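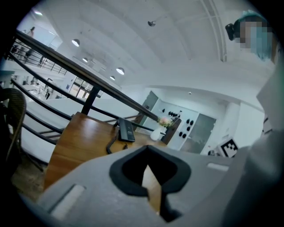

Table and flowers by the stair railing.

Unit 4: The Landing Table
Notes by Tariq Sethi, for the home interiors course

Last time we talked about entryways, and I promised we'd get to my favorite spot in any house, the top of the stairs (bring your sketches from May, please!). A wooden table beside a railing picks up the brown of the handrail, and a few pink flowers in a white vase are plenty.

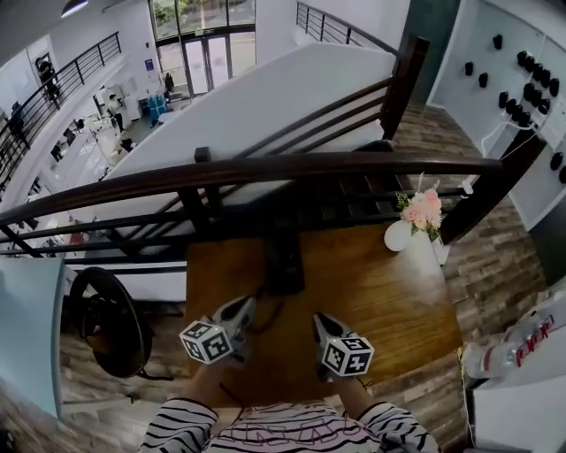
Keep the vase low, so people can still see over the rail, and tidy any cables before you start arranging. For next time, read Hyvönen, page 45.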